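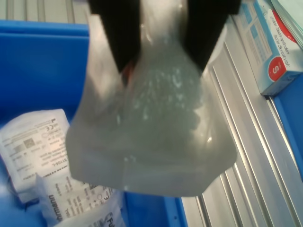 Sindale Young Doubters Club

Does a plastic bag really last 300 years?

You may have seen a poster that says a plastic bag takes 300 years to rot away. Maybe another poster said 100. A grown-up may have told you "forever." They can't all be right, so let's be a bit suspicious.

First question: who watched? Thin plastic bags like the ones in stores have only been common for a few decades. No one has sat next to one for 300 years with a notebook. So the number has to be a guess. Some guesses are careful and some are just copied from another poster.

How do you make a careful guess? One way is to bury plastic in soil and measure the gas that comes out. Tiny living things in soil breathe out carbon dioxide when they eat, a little like you do. If they eat a banana peel, there's plenty of gas. With ordinary bag plastic there is hardly any. They don't seem to want it.

Sunlight is different. It makes plastic brittle, and a brittle bag cracks into bits. Has it gone? Be careful with that word! A smashed plate hasn't gone either. The bits are still plastic, and some get too small to see.

What about bags that say "biodegradable"? Ask where, and how fast. Some only break down in a very warm composting plant, and your backyard isn't one.

Try it yourself. Ask a grown-up for a place to dig. Bury a strip of plastic bag, a strip of newspaper and a lettuce leaf, and mark the spot with a stick. Dig them up after 9 weeks. Write down what you find, even if it's dull. Ratree Kaewkla from our club started hers in November and the ground was so cold that the newspaper hardly changed. Did that prove newspaper lasts forever? What would you want to check before you said so?

Next page: Do goldfish forget everything in 3 seconds?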